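Re: Card rack, slot spacing
From: Augustina Bawa
To: Jernness display list

Iddrisu Mahama wrote:
> The cards in the lowest row of the Umville rack lean too far.
> Would a deeper slot help, or should I pack the back?

Pack the back first. A 20 mm strip, cut 90 mm long, fits behind the card and can be removed later. Do not glue it to the dividers.

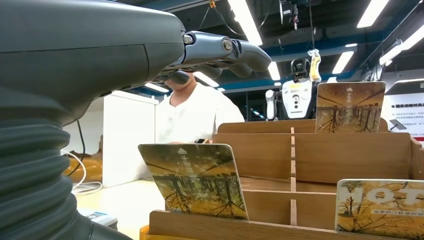

Page last changed: September 10, 2026

The front-centre card, the one with the yellow leaves, leans backward in the lowest slot. Another forest card is in the top back row, towards the right. I would keep the two apart, as the designs are easily confused when refilling.

Leave the stepped rows as they are. Wustine can cut more strips in October if you send the slot widths.

Augustina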